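Sep 9, 2020

Home by nine, feet sore, shoes off in the hall, and I'm writing this on the couch with a plate of toast because the stove felt like too much. Jinosdale is nice but it is far, and the bus back takes the long way past the reservoir so you get every pothole in the county.

I've been going back and forth all day on the same question, which is whether a machine is ever going to clean my bathroom. I don't mean a disc that bumps around under the sofa. I have one of those, a Vumix, and I love it the way you love a slow dog. It does the open part of the kitchen floor very well and then it eats a sock and dies under the radiator. I mean the actual bathroom! The tub, the ring around the tub, the hair in the drain, the bottle that has to be picked up before you can wipe where the bottle was.

When I cleaned houses in my twenties I had a whole system. Top first, then glass, then the sink, tub last, back out of the room on your knees with the rag. Two bathrooms an hour if the people were tidy, and they never were. What I remember most is how much of it wasn't cleaning at all. It was moving stuff. You lift the shampoo, you wipe, you put the shampoo back with the label facing the way she likes it. I bet half my wages were for lifting shampoo. 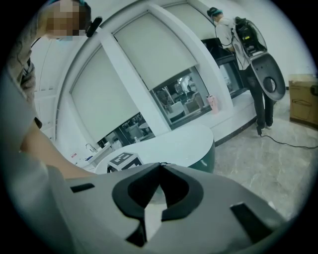 The moving-stuff part is where I think the robots are still stuck, and it's also the part everybody is busy teaching them now, with people doing the job through the gripper so the machine can learn from it later. I keep thinking about that when I look at a counter. Take the long white one under the windows, with the silver faucet on it and the pink bottle standing over by the middle window. If you asked me to clean it I wouldn't even see the bottle. My hand would have it up and out of the way while I was thinking about lunch. A gripper has to find it, decide where to squeeze, squeeze enough but not so much that it squirts, go up before it goes sideways, and then remember it's holding the thing. And a curved counter on top of that! I never liked a curve even with my own two hands, you always miss a stripe.

I had a go at squeezing things with the kitchen tongs when I got in, just to be fair about it (this is why the toast was late). I gave myself the dish soap, a sponge, a mug and a wet washcloth, and I was only allowed to use the tongs, one hand. The sponge was easy. The mug was fine once I went for the handle. The dish soap fell over every time until I took it low down near the base. The washcloth was a disaster, it just hung there dripping on my foot, and I could not for the life of me fold it. Thirteen tries. I wrote it on the back of the gas bill, thirteen, and the last one I wouldn't call folded, I'd call smaller.

So laundry, no. I've decided laundry is last. People always say laundry first because they hate it the most, but cloth is a nightmare, cloth doesn't have a shape until you give it one. I feel the same way about fitted sheets and I have fingers.

Dishes, maybe. The shop I worked in before the bakery had a rack washer that did the washing perfectly well, and a person stood at each end of it loading and unloading for the whole shift, so what did we really save? Arms. We saved some scrubbing. I used to stand at the hot end and think that if they could build the middle they could build me, and that was ages ago and there's still a kid standing there, I walked past in August and saw him through the back door with his sleeves rolled up.

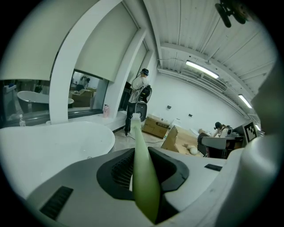

Where I do think they'll get somewhere sooner is the shop floor, the boring kind of shop floor. Bringing a box from here to there. Opening it, maybe. Flattening it afterward, I'd pay good money for that. At the bakery the flour comes on a pallet from Jõgi and the sacks are all the same size and weight and they go in the same spot every time, and if a machine can't do that one then I don't know what we're all doing. But the trays of rolls, I wouldn't hand over. You have to feel when a tray is sliding. You feel it in your wrist before you see it, and by the time you see it you're picking rolls up off the floor and counting which ones nobody saw.

A bathtub, though. I keep coming back to the tub. It's big and smooth and it stays where it is, so you'd think it would be the easiest thing in the house. But you have to lean in and press, and press evenly, and the far side is always farther than your arm. I used to put one knee on the rim, which I'm sure would get me fired now. Would a robot put a knee on the rim? Would it know there's a ring there if the light was bad? I used to find the ring with my fingertips, it feels like very fine sandpaper. I'd want to see a machine that can feel that before I let it loose with the scrub powder. I use Porkero, the one in the green tub, and too much of it makes everything worse.

My guess is four years for the box carrying. For the bathroom I'm not putting down a number. I put one down for the self-checkout at the grocery store once and I was so wrong I had to buy my own mother lunch.

I'd take one that only did the lifting. I've been thinking about that since the bus. Let it follow me along the counter and hold the bottles while I wipe, and hand them back in order, and I would be done with the whole bathroom before the radio show was over. That seems like something they could manage before they get to the rest. It could hold the shower curtain out of the way too.

The washcloth is still on the kitchen floor. Also need to call about the gas bill, and find out whether it matters that I wrote on it. Early shift tomorrow, clothes are on the chair, and the Vumix is under the radiator again, I can hear it beeping.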